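Brultska Lane Community Café: progress report to the Stitus Fund

Dear Seo-ah,

Thank you again for coming to see us in May, and for staying long enough to try the lentil pie. You asked for a proper written update on the café and the courtyard, so I've pulled together what I can, with a good deal of help from Effie Munro, who keeps the kitchen book in far better order than I keep anything.

The new lunch menu has settled in nicely. We served 243 hot lunches last month, against 213 the month before, and the soup and roll is still what most people ask for. Ruwan has added a chickpea curry on Fridays — it sold out by one o'clock the first week, so he now makes a bigger pot. We did try opening for Sunday brunch, and I'm sorry to say it was very quiet, so we've put that aside until the autumn.
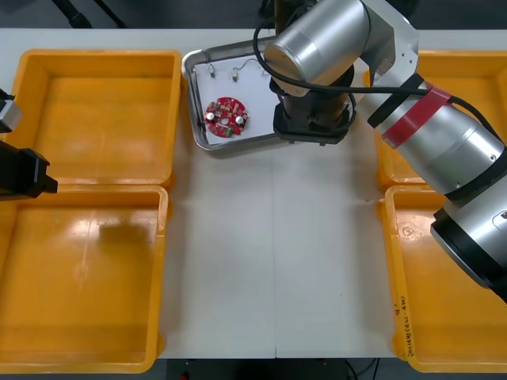
Page last changed: Wednesday, June 12, 2019

The courtyard has taken longer than we hoped. The paving is down and the water tap is in, but the awning from Zernero arrived in the wrong width and had to go back. They have promised us the right one within five weeks. In the meantime we have put out the old tables, and on dry days the regulars with dogs sit out there quite happily (Chathurika's spaniel more or less lives under the one by the gate).

On money, we are within the budget you agreed, apart from the second fridge, which came to £500 more than the quote. Eilif Blomqvist has gone through the invoices with me and we would like to cover it from the sum set aside for signs, if you are content with that. Do let me know either way, as the sign painter is waiting to hear from us.

With warm wishes from all of us in the kitchen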